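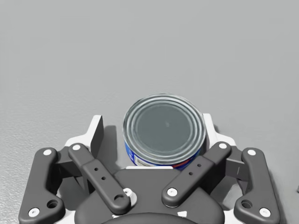
FOOD AND HOUSEHOLD STUDIES

3 min read
Search articles, authors, keywords
Shares 3

3. Storage of canned fish in the home

In the March round of the survey we asked the households of Wastotia and Flanum where they keep their canned fish, and for how long. We received 2511 completed forms out of 3000 sent. The forms from Plekow were received after the closing date and are treated separately by Hemmin in the appendix.

Most respondents keep the cans in a kitchen cupboard. A smaller group uses a cellar or a cold pantry, and this group is larger in Flanum, where the houses are older. Very few people keep unopened cans in the refrigerator, although several wrote that their parents did so. We did not ask for the reason, and we regret this now.

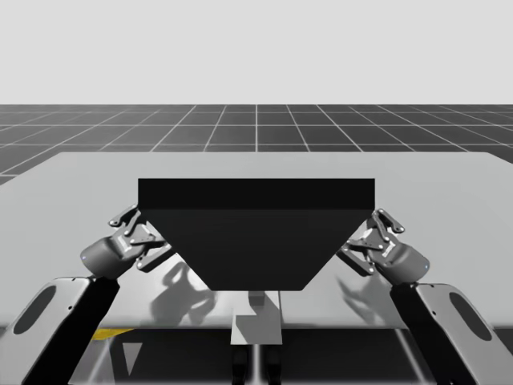 The second question concerned the order of use. Many households put new cans in front of the old ones, so that the old cans stay at the back of the shelf until the cupboard is cleaned. In the cellars the habit is often the opposite, as the shelves there are deep and the older cans are moved forward once a year.

The shape of the can has also some influence. The short and wide type, with raised rings on the lid (Figure 3), is easy to stack, and respondents told us that they build columns with it. When such a column is formed, the lids are covered and any date stamped on them cannot be read without taking the column apart. Tall cans are mostly kept in a single layer.

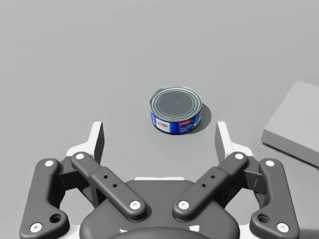
For this reason we compared the answers about stacking with the answers about throwing food away. Households which stack their cans reported more often that they had found a can past its date. The difference was seen in both towns, but in Wastotia it was small, and we do not want to give it too much weight. The Henao form of the questionnaire, which was used for the telephone interviews, has a different wording for this item and was left out from the comparison.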